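Mullura Adds Glossy White Open Shelving Unit to Kellov Storage Line

July 12, 2025

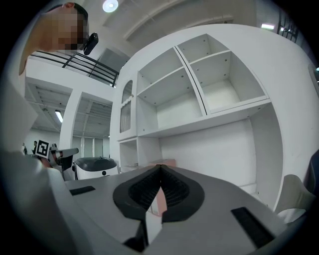
Product Overview

Mullura today announced the Kellov 217, a freestanding shelving unit for bedrooms, playrooms and small offices. The unit is supplied in glossy white and combines open compartments of several sizes with a narrow arched door at the left side. The door has a rounded top and a vertical window panel.

Configuration

Two upper cubbies are separated by a thin vertical divider. Peg holes in neat rows allow a shelf to be fitted or left out. A broad ledge runs below the cubbies, over a large open bay with a plain back panel. The bay takes flat-topped boxes and other bulky items. A smaller open compartment sits under the arched door.

Assembly and Care

Assembly requires 2 people and takes 90 minutes. Panels should be wiped with a damp cloth. Abrasive cleaners will dull the finish.

Availability

The first production run is limited to 200 units, sold through McIver stores. A second run is scheduled for December. Spare shelves and pegs can be ordered separately. Bravetti handles replacement parts and warranty claims.

Dealers may request assembly drawings and carton dimensions from the Mullura trade desk.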